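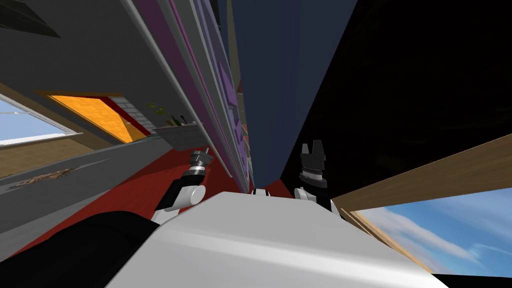

Keeping a small kitchen in order during winter
2021-01-08

In winter my kitchen is used much more than in summer. The windows stay closed, the soup is on the stove for half the day, and everything gets a thin layer of grease and steam. These are the habits that I follow at home. Some I learned from my mother, others I found by making mistakes.

Grease on cabinet doors

Do not begin with the strong cleaner. Put a little dish soap in a bowl of warm water, wet a soft cloth, wring it well and wipe from the bottom to the top. If you start at the top, the dirty drops run down and leave lines which are difficult to remove. After this, wipe with clean water and dry the door with an old towel. For the sticky corners near the handle I use a paste of baking soda and water, but only on painted doors that are in good condition. Try it first on the inside of the door.

Descaling the kettle

Our water is hard, and in January I descale the kettle every second week. I dissolve 50 grams of citric acid in a full kettle of cold water, warm it a little and leave it until the white layer comes away. It must not boil. Rinse two times, then boil one kettle of plain water and throw it out. Vinegar works also, but the smell stays in the kitchen until evening and my family complains.

The drawer that does not close

Before you buy new rails, take the drawer out and look behind it. In my case it was a wooden spoon and a lid from a Janenier jar that I had been missing since the summer. If the rails are dry, rub them with a piece of candle. Oil is not a good idea in a kitchen, it collects crumbs and after some months you have a brown glue.

Storing flour and rice

I buy flour in big paper bags and move it to jars on the same day. Write the date on a piece of tape and put it on the bottom of the jar, where it does not get wiped off. For smaller amounts, such as 500 grams of rice or lentils, a clean coffee can with a tight lid is good enough. A bay leaf inside is an old custom in my region. I can not prove that it helps, but I still do it.

Wooden boards

Wash them by hand and stand them on the long edge to dry. A board that lies flat on a wet counter will bend. When the surface looks gray and feels rough, rub it with coarse salt and half a lemon, rinse it, let it dry until the next day and then give it a thin coat of food-safe mineral oil. I keep one board only for onions and garlic.

Steam on the windows

Open the window fully for a few minutes after cooking and close the kitchen door while you do it. A window left a little open all day makes the wall cold, and then mold comes in the corner. Wipe the lower part of the glass in the morning with a dry cloth, and do not forget the rubber seal.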